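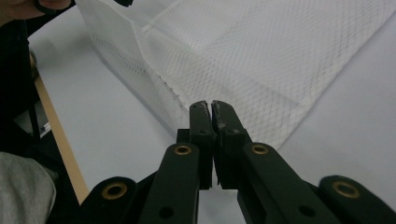
Hand-held gripper, second build – bench check before use. Mudham shared workshop, Saturday, start 8 am. Checked and filled in by Kai Tiedemann. Pivots first, with the tool held over the white table and the fingers brought nearly together. Brass-coloured bushings are in place at the arm joints on both sides. The right fingertip is scuffed and scratched near its inner edge, so see item 4.

1. Finger bases tight, no rock by hand.
Pass. Two screws nipped up on the left base.

2. Linkage arms free of cracks, both sides.
Pass. Looked at with the lamp, nothing at the pivot holes.

3. Bushings seated, none proud of the arm.
Pass. The Skollosholm set fits better than the first lot did.

4. Fingertips fit for use.
Pass with comment. Right tip is marked but still flat. File the inner edge lightly and check again in May. Spare pair is in the Brirncombe box.

5. Fingers close evenly, no sideways lean.
Pass. Set the gap with card, not by eye.

6. Grip on thin sheet, 40 lifts with the mesh fabric.
Not finished. Stopped at lift 6 – sheet slid out on the fold. Repeat after item 4 is done.

7. Test fabric clean.
Fail. Dark specks and smudges along the crease. Use a fresh piece for the repeat.

8. Sleeves and straps kept clear of the arms.
Comment: push loose cuffs up before closing the grip. Add this to the wall sheet.

Result: light bench use only until items 6 and 7 are signed off. KT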